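**Canned goods drive: where we are and what we still need**

January 8, 2022

The winter canned goods drive at Lumanlan Hall has brought in 462 cans since it opened. Last winter's total was 214, and we had two more weeks to collect then. Thank you to every household on the Jarkden side that left a bag on the porch, and to the Larnus bakery for letting us keep a bin by its front door.

Most of what came in is vegetables and soup. Corn is well ahead of everything else, followed by green beans and tomato soup. We are short on canned fish, canned fruit and anything with meat in it. If you are shopping for the drive this month, please look at those shelves first. Low-salt versions are always welcome, as several of the families on our list have asked for them.

Please check the date on the bottom before you donate. We can accept cans up to their printed date and no later. Small dents in the side are fine. A dent on the rim or along the seam means we have to throw the can out, and the same goes for rust that does not wipe off. Rohani Pattinasarany went through the first batch and set aside 27 cans, nearly all of them for date.
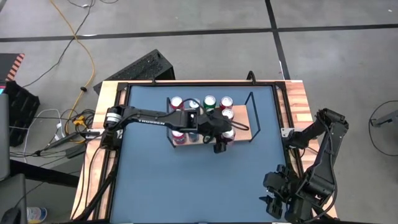 Sorting takes longer than collecting. Jerome Layug has drawn up a new plan for the back room, with vegetables along the north wall, soup by the door and everything else on the middle shelves. Cans go onto the shelves label out, oldest date in front. If you sort at home before dropping off, a rack on an ordinary wooden table, with the cans kept in groups, works well and saves us a step. Boxes should be no heavier than one person can lift. A banana box filled to the top with soup is too heavy, so please fill it halfway and put pasta or cereal on top.

Pickup for families stays at the side entrance. The ramp was repaired before the holidays and the handrail is back on. Anyone who can't get to the hall can ask for delivery by leaving a note in the box or calling the office. Renato Buenaventura is doing the Fostska road route this winter, and Danilo Policarpio has the streets south of the creek. Both routes have room for a few more stops – tell a neighbor who might need one.

We have had questions about cash. Yes, we take it, and checks too. Money goes toward eggs, milk and bread, which we buy the morning of each pickup. Please write "pantry" on the memo line so that it doesn't end up in the roof fund.

Some things we can't use: home-canned jars, open packages, baby formula past its date, and glass bottles larger than a quart. We also have enough cranberry sauce to last until next Thanksgiving. Pet food is fine and goes on its own shelf near the sink.

The drive runs through the first week of March. Bins are at the hall, the bakery and the Jarkden laundromat. They are emptied every evening, but if one is full when you get there, please take your bag to the hall instead of leaving it on the ground. To help with sorting or driving, talk to Alby Nepia or sign the sheet inside the hall door.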